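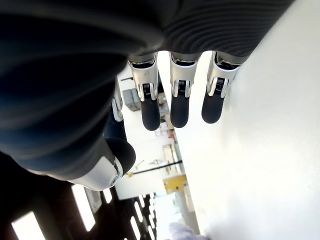 Four fingers, a thumb, and a spring in each joint I could see clearly.

Home | Posts | Chores | Workshop | About
Search this blog

Can it dust yet?

I clean for a living. Offices mostly, two houses, and a parts warehouse in Visbridge that I do in the evenings. People who know this like to ask me when the robots are coming for my job, and for years I said "not soon" without having looked into it. In December I started looking into it. I have been reading whatever I can find, watching clips at half speed, and keeping notes on what a machine would have to do to get through one of my shifts. This post is the notes, cleaned up a little.

I started with a list of every separate thing I do at the warehouse. I wrote it down as I went, over 2 shifts, and stopped at 382 lines. Some of those are repeats. Emptying a bin under a desk is on there many times, but it isn't the same job every time, because one bin is behind a chair and another has a cable running across it. A person doesn't notice the difference. A machine has to deal with each one.

Floors are the part that is closest to done. The warehouse had a self-driving floor scrubber on trial and it was fine on the main aisles. It did the wide part faster than I can. It did not do the strip along the wall, or under the racking, or the corner where the pallet wrap ends up, so I still went over those with a mop. I would take the scrubber again. It saved me the dull part and my shoulders noticed.

Hands are the harder problem. Most of what I do is done with my hands and I don't look at them while I do it. I wring a cloth, fold it in quarters, wipe, turn it to a clean side, wipe again. I pick up a mug with two fingers while holding a spray bottle with the others. The hands being built now have the right number of parts to do this. What I wanted to know is how they do with things that have no fixed shape.

Soft things are where the trouble is. A box has corners. It is the same box when you let go of it. A duster, a towel, or a trash bag with nothing in it is a different shape every time you touch it. Anybody who has tried to get a duvet into its cover has some idea of what I mean.
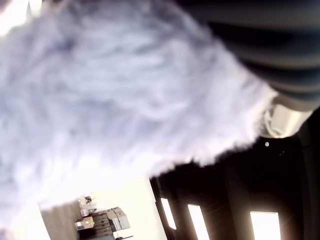

White fluff, close up, with the shelves and boxes behind it.

When something soft gets that close, it blocks the view. I can reach behind a cushion without seeing my hand, and I know from feel if I have hold of the cushion or the throw on top of it. A camera close to the hand can't help much once it is looking into a mass of white fibers. The machine has to get by on touch or on another camera farther back. From what I have read, touch is the thing that is still behind. Pressure at the fingertip is one part of it. My palm and the sides of my fingers tell me things too, and I would miss them if they went numb.

There is also the question of how hard to hold on. Fluffy things squash down to almost nothing, so the point where you have a grip comes well after the point where you first touch. If you stop too soon you pull out with a few fibers and no duster. I tested this on myself at home with my eyes shut and a long-haired bath mat. I got it every time but I could tell that I was closing my hand, checking, and closing it some more. I had never thought of that as three steps.

Then there are shelves. Shelves are half my evening. To dust a shelf properly you move what is on it, wipe, and put it back the way it was. "The way it was" matters a lot to the people who work there. Open flaps, things stacked at an angle, small stuff sitting on top of bigger stuff. I would trust a machine to lift one box. I would not yet trust it to lift the box, notice there was something small on top, set that aside first, and remember where it went.

Here is where I put the jobs for now.

Floors, open areas: yes, today, with a person to do the edges.

Windows, large and flat, nothing in front of them: nearly. I have seen it done on tall glass.

Moving boxes of one size from one place to another: yes, on a shop floor that is set up for it.

Emptying bins: some of them. The ones standing in the open.

Dusting shelves with things on them: no.

Towels and bedding: slowly. I have seen a towel folded by a machine and the fold was good. I fold them faster while talking.

Bathrooms: no, and I would be glad to hand those over first.

A friend at a company called Cordier, which makes shelving, thinks I have it backward and that the workplace will change before the machines do. He may be right. If every bin stood in the open and every shelf had the same boxes on it, my list of 382 would be a good deal shorter. That would be a reasonable thing to do in a warehouse. I don't see either of my two houses doing it. One of them has a sheepskin on the stairs.

Price is something I can't say much about. My vacuum cost me 300 dollars and has lasted 4 years with one new belt. Whatever replaces me has to be cheaper than me plus that vacuum, and has to get up the stairs with it.

I am going to redo the list next winter and see if any of the lines have moved. If you do this kind of work and your order is different from mine, leave a comment. I would especially like to hear from anyone in hotel laundry.

Older post: Which mop heads survive the dryer

We use cookies to remember your settings. Accept | Manage

Get new posts by email. Enter your address to subscribe.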